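Clomano 设备维护通讯 一月号

台式机拆检:电源铭牌登记与处理器取放

Mukow 库房本批入库的台式机共60台,均为戴尔机箱,入库时未附配置清单。拆检工作已完成登记部分,处理器和内存的分拣仍在进行。本条整理拆检过程中与电源铭牌、处理器插座有关的操作要求,供其他库房处理同类机器时参照。硬盘数据清除的要求见上一号,本条不再重复。

一、开箱与断电

机器上台之前先拔下电源线和全部外接线缆,按一次开机键释放残余电量,等主板指示灯完全熄灭后再打开侧板。侧板取下后平放在工作台下层,内侧朝上,不要靠墙竖立。上一批有侧板在竖放时滑倒,边缘磕弯后装不回去,整机只能按配件处理。

腕带接在机箱裸露的金属部位,不接在喷漆面上。台面铺防静电垫,垫子的接地线每次开工前用万用表量一次,读数记入当日的 Bhuiyan 表。Bhuiyan 表本月起改用新版,旧版表里“电源型号”一栏只有一个格子,新版拆成了“部件号”“序列号”“日期代码”“效率标识”四个格子,旧表不要再用。

机箱内部先不动任何螺钉,按下列次序检查:线束有无破皮,电容顶部有无鼓包,插座和插槽周围有无异物,散热器鳍片积灰程度。积灰严重的先吹尘,吹尘在通风柜里做,吹的时候用手指按住风扇叶片,不让它空转。吹完静置后再回工作台。

二、线束的拆卸次序

先拆主板主供电插头,再拆处理器供电插头,最后拆硬盘和光驱供电。主供电插头带卡扣,按住卡扣垂直上提,遇到阻力时左右轻微晃动,不要前后扳。插头周围的主板如果跟着弯曲,说明卡扣没有完全松开,停下重新按。

前面板线束颜色较多,拆之前在线束上贴号码标签,号码与 Bhuiyan 表“线束”栏对应。整机要重新装回去测试的,线束留在机箱里,理到侧壁一边,用魔术贴扎住,不用尼龙扎带。尼龙扎带剪断时刀口容易带到线皮,本批已经出现过一次,破皮处在黄线上,整束报废。

线束理到侧壁时注意不要压在内存槽的卡扣上。硬盘托架遮挡主板上缘的机型,先看托架能不能翻起或抽出,能移开的尽量移开,移不开的,手从下方进入,动作放慢。托架下缘的金属边比较直,手背容易碰到,建议戴薄型防护手套。手套选指尖有涂层的那种,纯棉线手套掉纤维,不得在插座附近使用。

三、电源铭牌的登记

电源取出或移动之前,先确认铭牌朝向。多数机器装机状态下铭牌朝内,需要松开固定螺钉之后才能读全。松开后的电源不要长时间搁在主板上方,读完即移走。电源外壳的翻边和角部都是冲压金属,直接放在主板上会刮伤走线,临时搁放时下面必须垫隔离片。

铭牌上需要登记的内容如下。

部件号。戴尔的部件号印在“DP/N”之后,照抄全部字符,包括开头的0。例如印的是“DP/N 0HYV3H”,就登记为0HYV3H,不写成HYV3H,更不能写成字母O开头。本批登记中字母O与数字0混用的情况有3例,已退回重录。重录时重新看实物,不要凭旧记录改。

序列号和日期代码。两者都在部件号附近,字体与部件号相同,抄录时容易串行。建议用不透明直尺盖住下一行,读一行抄一行。日期代码不要自行换算成年月,换算由系统完成。

检验格。部件号下方的一排小方框是出厂检验留下的,内容多为“OK”“ATE”一类短字。ATE 一般指自动测试设备,格内有此字样只能说明出厂环节的情况,与当前能否使用没有关系。检验格不登记,但是如果格内有手写笔迹或者另贴的小标签,要在备注栏注明,这类电源有可能经过返修。

效率标识。80 PLUS 徽标分若干等级,等级看徽标上的文字,不看徽标的颜色。黑白印刷的铭牌上徽标没有颜色可看,文字又小,需要用放大镜。看不清等级的一律填“80 PLUS(等级待查)”,由后面的人按部件号补,不要按同机型的其他机器推断。同一机型配两种电源的情况很常见。

安全与环保标识。CE、CCC、KC 以及带 c 和 US 小字的反写 RU 标识,只勾选有或无。RU 标识下方常带一行编号,如“E132068 LEVEL 3”,整行照抄到“认证编号”栏,中间的空格保留。带箭头的圆圈中间印有数字的,是中国的环保使用期限标识,数字为年数,印10即为10年,从生产日期起算。登记时只抄数字。打叉的带轮垃圾桶表示不得混入生活垃圾,本库房所有报废电源都按此处理,这一项不再单独勾选。

带闪电的三角形是触电警告。本库房不开电源外壳,任何情况都不开,包括外壳内有松动异响的。有异响的贴红标,放入报废筐。

产地。铭牌上“Made in China”可能出现在不止一处,例如部件号那一组文字里有一处,铭牌边沿又有一处带中文的。只登记一次即可。两处不一致的,拍照留底,备注栏写明。

四、铭牌的拍照

铭牌反光是登记返工的主要原因。电源外壳是拉丝或素面金属,顶灯直射时外壳会有一片发白,铭牌靠近这一片的文字也会变淡。处理办法是把电源转一个角度,让亮区落在铭牌以外的金属面上,铭牌本身不反光就可以。铭牌在画面里是斜的没有关系,系统能识别斜置的文字,不要为了摆正再把电源压回反光的位置。

每只电源拍2张,一张取铭牌全部,一张只取部件号和序列号所在的一组文字。第二张要求放大后每个字符的笔画分得开。机箱内部另拍一张,插座压盖打开、处理器取出之后拍,要能看到插座和内存槽的占用情况。
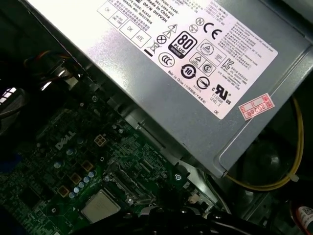
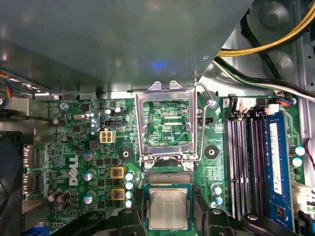 图1 电源铭牌,部件号 0HYV3H;图2 压盖翻起后的处理器插座及右侧内存槽

五、处理器取出

散热器拆下后,处理器顶盖上的旧硅脂先清理再开压盖。清理用无纺布蘸异丙醇,由外向内擦,擦到顶盖上的印字能看清为止。印字抄入 Bhuiyan 表“处理器”栏。印字磨损无法辨认的,填“无字”,由测试台上机读取。

拉杆先下压,再向外侧移开卡钩,然后缓慢抬起。拉杆弹力较大,全程用手指控制,不要松手让它弹起来。拉杆抬到位后翻起压盖,压盖应能自行停在竖起的位置。停不住、往回落的,说明铰链变形,取处理器时要另用一只手扶住压盖。压盖落下砸在裸露的触点上,插座基本没有修复价值。

取处理器只夹持左右两侧的基板边缘,垂直上提,离开插座之后再平移。平移方向朝插座下方,也就是远离托架和线束的一侧,高度以不碰到压盖铰链为准。在上提的过程中不得倾斜,一侧先离开插座、另一侧还在里面的时候,边缘会刮到弹性触点。

夹持力以处理器不滑动为限。两侧的受力点要对齐,错开的话处理器会在夹持中旋转。基板边缘有定位缺口,受力点避开缺口。顶盖是金属的,可以临时接触;背面的触点不得触碰,碰过的要用异丙醇擦拭,晾干后再入盒。

取出的处理器放进 Plallier 周转盒,触点面朝下,一格一片。Plallier 盒的格底有凸缘,只托住基板四边,触点不着地。格子的三角标记与处理器的三角标记对齐,盒盖合上前逐格看一遍。不要用普通防静电袋代替,袋子里的处理器互相摩擦,边角的小元件容易掉。

六、空插座的检查与保护

处理器取出后立即检查插座。光源用侧光,从插座的一边低角度照过去,触点排列整齐时反光是均匀的细纹,有歪针的位置反光会断开或者偏向。换一个方向再照一次,两个方向都均匀才算合格。只从一个方向看,倒向光源一侧的歪针容易漏掉。

发现歪针的,在插座简图上标出位置,不要当场拨。拨针在显微镜下进行,每周集中做一次。本批中标出歪针的主板有4块,均已单独存放,是否修复视主板其余部分的状态决定。插座内有硅脂的,同样标出来送显微镜工位,不得用棉签擦,棉签的纤维会挂在触点上。

检查合格的插座盖上保护盖。保护盖卡在压盖上,压盖放下、拉杆扣回。库存的保护盖有两种,外形接近,卡脚位置不同,卡不进去时不要用力,换另一种试。没有保护盖的主板不入架。

插座的检查结果与处理器的去向要写在同一行。处理器换到别的主板上测试过的,原主板的行里注明“已分离”,否则盘库时会当作缺件。

七、内存

内存槽的占用情况在拔下内存之前登记。槽位按主板上的丝印编号填写,不按左右顺序填写。各机型的编号顺序不一致,离处理器最近的不一定是第一槽。丝印被内存遮住或者太小的,先填“自处理器起第几槽”,拔下后再补丝印编号。

只插一条内存、其余槽空着的机器,要在备注里写明空槽内有无积灰。长期空置的槽触点容易氧化,测试时单独插一遍。测试用的内存固定为一条,不要用刚从本机拔下来的那条。

拔内存时两端卡扣同时外扳,有的机型只有一端卡扣可动,先看清楚。标签贴在颗粒上的,标签不揭。标签文字抄录容量和频率两项,其余可不抄。蓝色、绿色和黑色的基板在分拣时不作区分,以标签为准。标签脱落的送测试台。

八、装回

要装回原机的,处理器放入插座前再看一次三角标记。处理器落入插座靠自重,不按压。放平后用指尖在基板边缘轻触,能感觉到微小的间隙而没有翘起,即为到位。压盖放下,拉杆压回卡钩之下。压杆时有较大阻力属于正常,有不均匀的顿挫感则停下,打开重看。

硅脂用量以一粒绿豆大小为准,点在顶盖中央,由散热器压开,不要预先刮平。散热器螺钉按对角次序分两遍拧紧,第一遍只带上螺纹。风扇插头不要忘记接,主板上电后检测不到风扇的机器会停在报警界面,测试台会把它记作故障机。

电源装回时先对准机箱后部的固定孔,螺钉全部带上之后再逐一拧紧。线束理完后合上托架,合之前看托架下面有没有夹线。黄黑线束较粗,容易在托架转角处拱起,把它顺到侧壁,托架才能放平。

九、登记表的常见退回原因

下列情况系统会自动退回:部件号位数不符;效率标识栏为空;处理器栏有内容而插座检查栏为空;内存槽位填写了左右方向。退回的行显示为灰色,修改之后需要重新提交,只保存不提交的不计入进度。

照片与登记行的关联靠文件名。文件名以入库号开头,后接部位代号,电源为P,插座为S,中间用短横线连接。手机自动生成的文件名不能直接上传。入库号标签贴在机箱上,侧板上另有一张同号的副标签,侧板取下后以机箱上的那张为准。

Bhuiyan 表新版的空白模板和插座简图可在各库房共享目录下载。Plallier 周转盒的补充数量请在二月配件申请单中填写,型号后面注明所需格位尺寸。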